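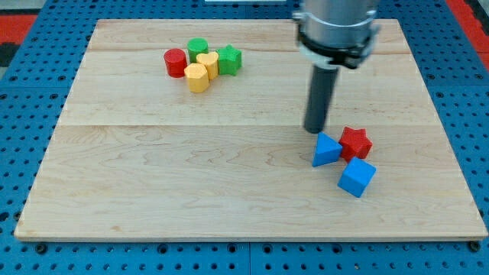
I came to wooden boards the way most people do, by ruining one. My first big maple board got left leaning wet against the backsplash for a whole November, and by the end of it you could have rocked a baby in the thing. So these are the habits I've picked up since, mostly for large boards you use as a work surface - for rolling dough, sorting small parts, letting the kids build on, whatever yours gets used for.

Wipe both sides. I used to wash only the top, and a board that takes up water on one face and stays dry on the other will cup on you sooner or later. A damp cloth with a drop of dish soap, front and back and along the edges, then dry it with a towel right away. Don't soak it, and please don't try to wedge it into the dishwasher!

The end grain is the thirsty part. When I oil a board I go over those narrow ends first, let them drink for 20 minutes, and then give them a second coat before I even touch the top. Plain food-grade mineral oil is fine. I have tried the fancier stuff (a tin of Sokberg board cream, which smells lovely and costs too much) and I do like it as a finish on top, but it didn't replace the oil.

Check the seams now and then. A board made of planks has glue lines running across it, and they can open up a hair in winter when the heat is on. Run a fingernail along each one. If it catches, look closer. A hairline gap in a board you only use for crafts or puzzles can be left alone. On a food board I'd get it reglued, and keep it away from raw meat until then.

Knots are pretty, but they can be a bit proud of the surface after a few washings. A few strokes with 220 grit paper, going with the grain, takes care of it. Wipe off the dust and oil that spot again.

If you set your board down on a metal bench or table, the kind with rows of holes in it, you already have a nice airy base. I still stand mine on edge overnight after a wash. On a solid countertop, put 4 little rubber feet under it, or at least a folded dish towel, so it doesn't skate around while you work.

Crayon and paint from wooden blocks will rub off on a pale board. Mihret Ambaye, my neighbor, showed me her way with this: a paste of baking soda and a few drops of water, rubbed in with a soft cloth for a minute and wiped off. It took a red smear out of mine that had been there since spring. Really old stains may need sanding.

As for small blocks and other little pieces, I keep mine in a shallow Perell tray with a lid, and I bring the tray to the board, tip out what we need, and slide everything back in when we're done. A bench scraper is great for that last part, the same one I use for dough (washed in between, of course).

Next on my list is the butcher block by the stove, which has a burn ring the size of a saucepan. I'll write that one up once I've tried sanding it.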